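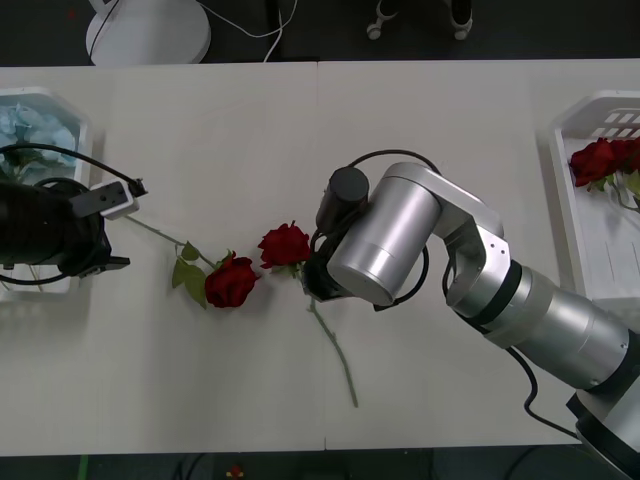
Artificial roses come out of storage looking tired. The stems have bent, the leaves are pressed to one side, and there is dust down in the petals. All of it can be fixed at a table in an evening. Work on a white surface if you have one, and lay the roses down flat with some space between them. Red blooms and long green stems show up well against white, and so does any dust or loose thread that drops off while you work.

4 min read

Start with the dust. Hold the rose by the stem, bloom down, and brush from the base of the petals outward with a soft, dry makeup brush. Don't start with water. Wet dust turns to paste and settles in the folds. If the petals still look gray after brushing, wipe each one with a barely damp cloth and leave the rose on a towel overnight. Test the cloth on a back petal first – some red dyes run.

Next, the leaves. Most fabric leaves have a thin wire down the middle. Pinch the wire at the stem and run your fingers out to the tip, then curve the leaf slightly downward. If a leaf has no wire, hold it in the steam from a kettle for a few seconds and shape it with your fingers once it is cool enough to touch. Keep your hands out of the steam.

For the stems, bend a little at a time. I had one old Lulow stem crack at the same spot it had been folded at, and I ended up wrapping it with green floral tape. Stretch the tape as you wrap or it won't stick. If your stems have thorns, wrap around them and leave the points showing.

To cut a stem down, use wire cutters. Scissors will be ruined. For a vase 17 cm tall, I leave the stem long enough that the bloom sits 2 cm above the rim when the end touches the bottom. Cover the cut end with tape so the wire doesn't scratch the glass.

Store them lying down in a long box, with tissue under each bloom. Mine go on the closet shelf until July.

Yhon Ccori

506 shares
17 comments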